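Forums > Warehouse & Returns > Automation at work

Two arms on the returns desk, what changed for us

zsandoval

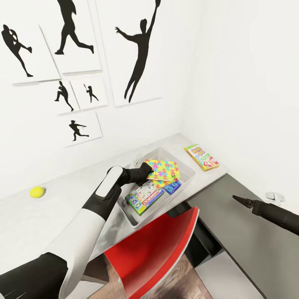 Puzzle box in the left gripper, Monopoly still in the bin.

We sort game returns at Custirel, Culldale site. The arms get 400 boxes a shift now. Two of us moved to checking for missing pieces. Quieter work, more sitting.

bamholm_nights
Same at our place, except the two people moved went to loading. I wouldn't call that an improvement.

Cleiton Miranda
Depends on the site. My wrists are better. I do miss talking across the desk.

bamholm_nights
Did your rate go up?

zsandoval
No, same pay. Tam on days asked and got told to wait until August.

Cleiton Miranda
Then get it in writing – we waited 48 weeks for ours.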